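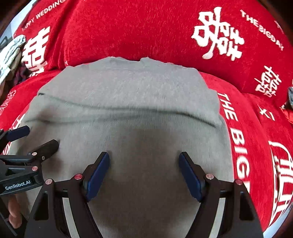 Light grey ribbed garment on red and white plush bedding.

The care label should be a specification

October 9, 2020

A care label is the only technical document most households receive with their clothing, and it is a poor one. It tells the owner the maximum wash temperature, whether the item may be tumbled, and how hot an iron may be. It does not say what the fabric will do when those instructions are followed. I think it should.

Take ribbed cotton knit. The rib stretches across its width because the columns of stitches fold in on themselves and open under load. With wear and washing, some of that recovery is lost. How much depends on the yarn, the tightness of the knit, whether elastane was added and how the cloth was finished. The label gives the fibre content and none of the rest. Two vests marked 95% cotton and 5% elastane can behave quite differently by the end of a year.

The figures exist. Any mill selling to a large retailer already tests for shrinkage in length and width, for colour loss in washing and rubbing, and for pilling. The results travel with the cloth as far as the buyer's office and stop there. When I worked in fabric testing at Nerham we sent out reports of 16 pages on cloths whose finished label carried five symbols. The retailer knew that one jersey would lose 7 per cent of its length. The customer found out in February, when it no longer reached the waistband.

My proposal is modest. Print two numbers beside the wash symbols: shrinkage in length and shrinkage in width, both after a fixed number of washes at the stated temperature. A third number, for stretch recovery, should go on any knitted item worn close to the body. All three fit on the existing label if the repeated translations of "wash with similar colours" are dropped.

The usual objection is cost. It is weak where the tests are already being paid for, and stronger for small makers. Fetell, a knitwear workshop that cuts in batches of 22, cannot test every dye lot. An exemption below a certain volume would deal with this, or the mill's own figure could be passed down with the roll.

A better objection is that home washing varies. Machines run above or below the set temperature, loads differ, and people use too much detergent. A laboratory figure will not match what happens in a kitchen in Baldale. This is true, and it is equally true of fuel consumption figures, which are still useful for comparing one car with another. The number does not need to predict. It needs to rank.

Some brands have started without being asked. Koivisto prints length shrinkage on the inside seam of its T-shirts, measured after five washes at 40 degrees, and lets the customer decide whether to buy a size up. The figure is small and set in very small type — I would make it larger — but it is there, and it can be checked with a tape measure.

That last point matters most to me. "Premium", "soft touch" and "made to last" cannot be tested by the person paying. A percentage can. If it is wrong, the garment goes back to the shop with the evidence sewn into it.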